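Why flexible leads fail at the ends
An interview with the head of testing at Skutuvent, Kurnthorpe

The test room at Skutuvent's Kurnthorpe works is kept at 21 degrees. Samples of lead and hose are bent on rigs from early morning until 6 pm, and most of them will break within a hand's width of a fitting.

"The middle of a lead hardly ever fails," says the company's head of testing, who has run the room for most of her career. "The load gathers where something soft meets something stiff. Every fault report says the cable was poor quality. Usually the cable was fine and the exit was wrong."

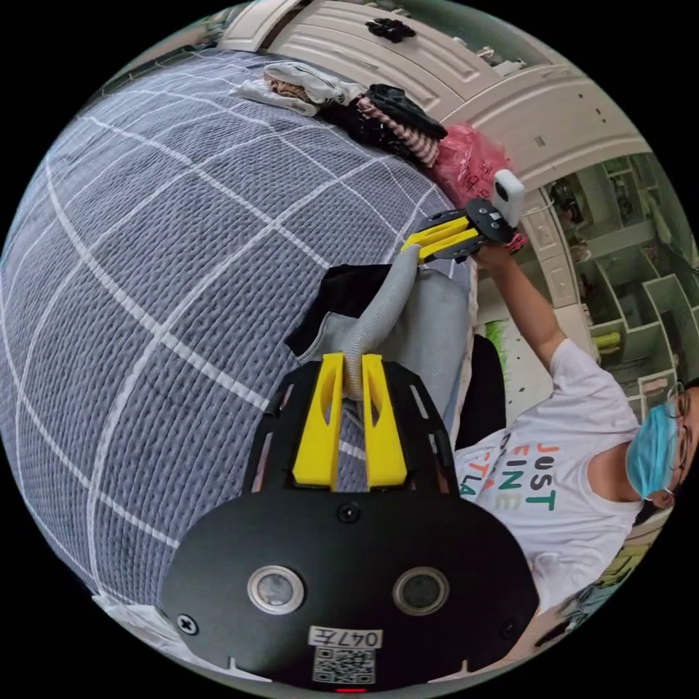
Bend radius is the figure she is asked about most. It is the tightest curve a lead can hold without harm, measured to the inside of the bend, and it grows with the outside diameter. A light grey flexible cable curving up and to the right, as in the photograph, is an ordinary case: the eye goes to the curve, and the tester asks what happens at each end of it. "A curve you can see is a curve you can measure. I worry about the one hidden behind the plug."

Her standard rig swings the sample through 80 degrees to each side under a fixed weight. One batch sent from the Zamudio plant in February lost its first conductor at 645 cycles, far below target. The moulded relief had been made in a harder compound than the drawing called for.

"It looked identical," she says. "You could only tell by cutting it."
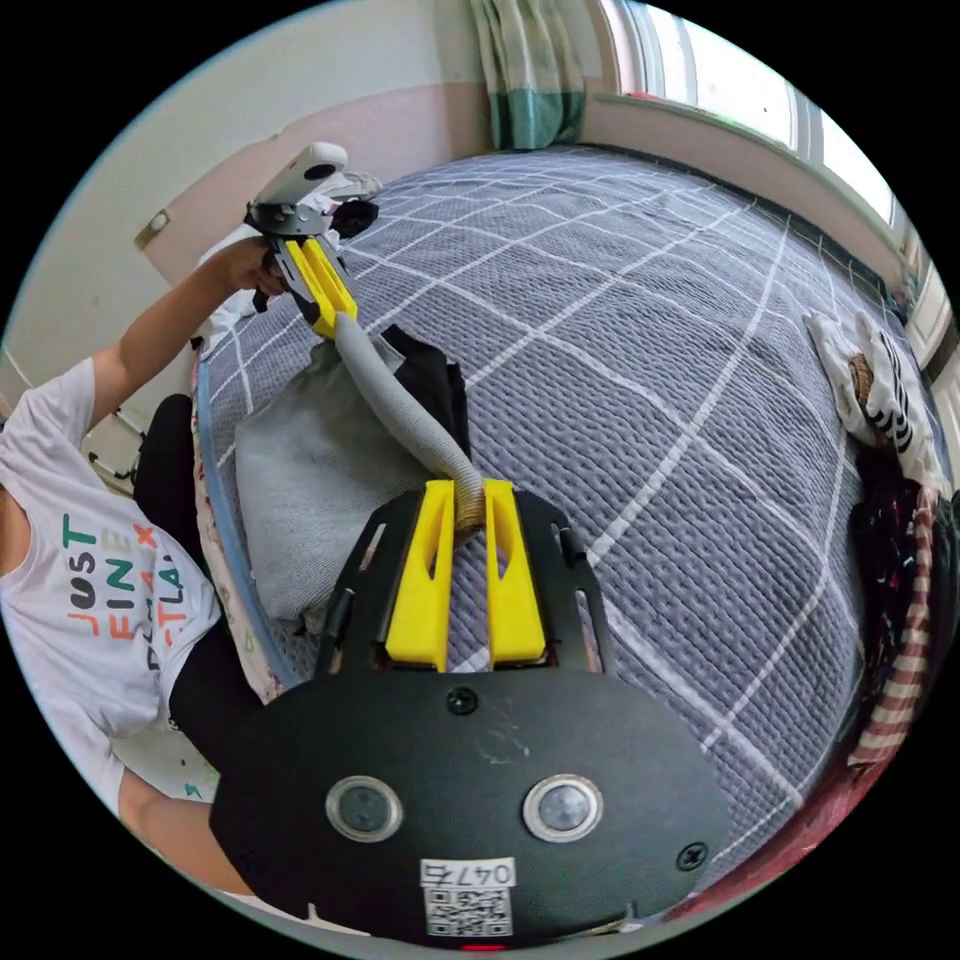 The remedy was a softer compound and a longer taper. Zamudio changed the tool, and the next batch ran to the end of the programme without a break. She is wary of drawing too much from it – the weight used was 2 kg, and users pull harder than that.

Hoses are treated separately. Corrugation lets the wall fold on one side and open on the other, so a hose will take a tight bend that would ruin a smooth tube. It wears at the peaks, and it dislikes twisting. 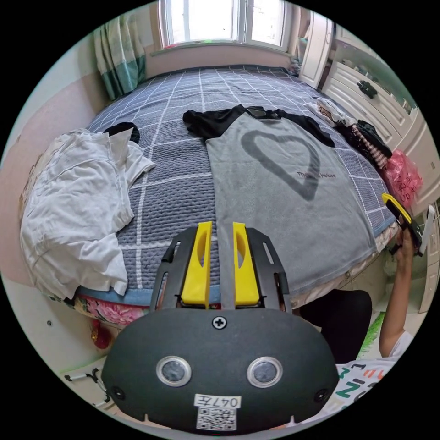

Storage and coiling

Her advice on storage is brief. Coil with the natural set of the lead, never round the elbow, and leave the last turn slack at the plug. Ties should slide freely.

Work on twisting will move to the Astden site once a second rig is fitted. "We have bending data going back years," she says. "For torsion we have one notebook."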